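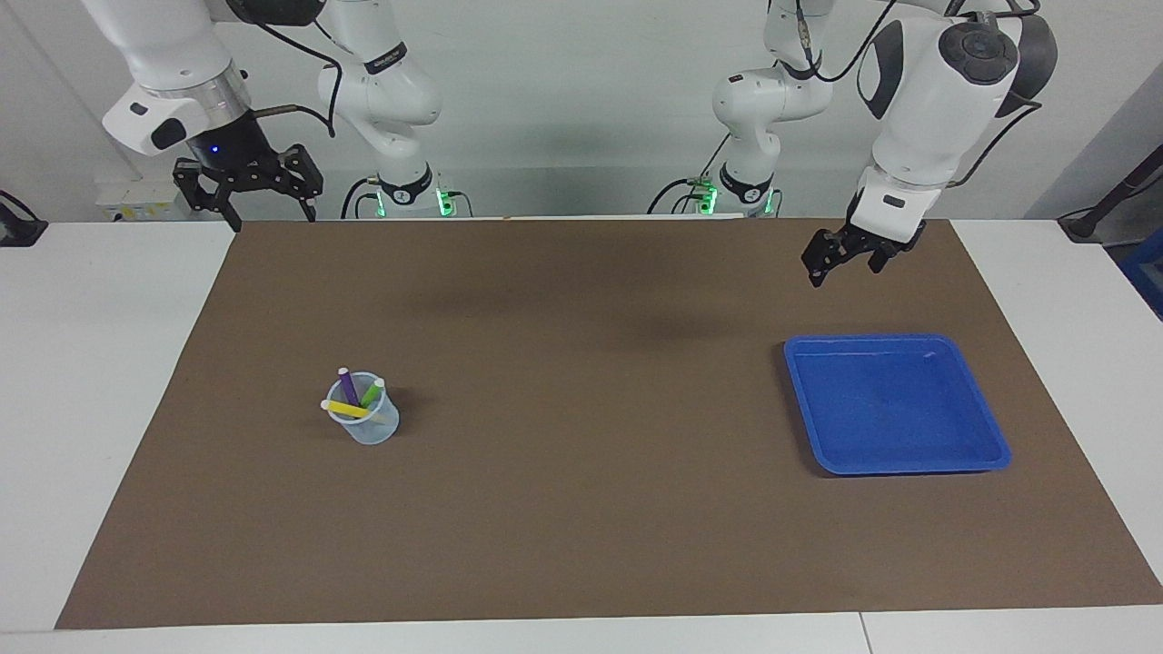
August, and I have reached the age where an evening can be given over to markers.

Brisa Nava moved to Cerville last month and left me the contents of her desk, on the grounds that I "write things down." So tonight after supper I sat with the shoebox and a scrap pad and tried every marker in it, one squiggle each. There were 26. The scrap pad now looks like the work of a very anxious seismograph. Most of them went in the trash, including a gold one I had hopes for, and an orange that squeaked so badly the dog left.

Of the survivors I am fondest of purple. I have no use for purple. I have never in my life needed to write anything in purple, and still I put it in the keep pile before I'd finished the squiggle. Green is for the garden notebook. Yellow is for underlining things in the Standonell pension letters so that I can fail to understand them in color.

Kulsoom Malik phoned in the middle of it and asked what I was doing. I said sorting. She said sorting what, and there was a silence after I told her. Then she said she keeps all hers lying down, because if you stand a marker up the ink goes to one end and it dies. I asked which end. She wasn't sure. Her mother told her. We talked about her mother for a while, and then about the Cárdenas bakery putting raisins in things, and by the time I hung up I had a cold cup of tea and a cap with no marker.

I still don't know where that cap belongs. It has gone in the kitchen drawer with the others.

A plastic cup is perfectly good for markers, in my view, but they will not stand up straight in one unless you pack it full, and with only a few they loll about like teenagers on a bus. A tray would keep them flat and please Kulsoom. A tray also collects paper clips, then receipts, then a button, and by October you have a second shoebox. I looked at a proper desk organizer in the Gritier catalog, 15 compartments, and shut the catalog again. I don't own 15 kinds of anything.

Went up at 10:30. Came back down to check I'd put the cap on the green one. I had.

Tomorrow: dentist, stamps, write to Brisa (in purple?).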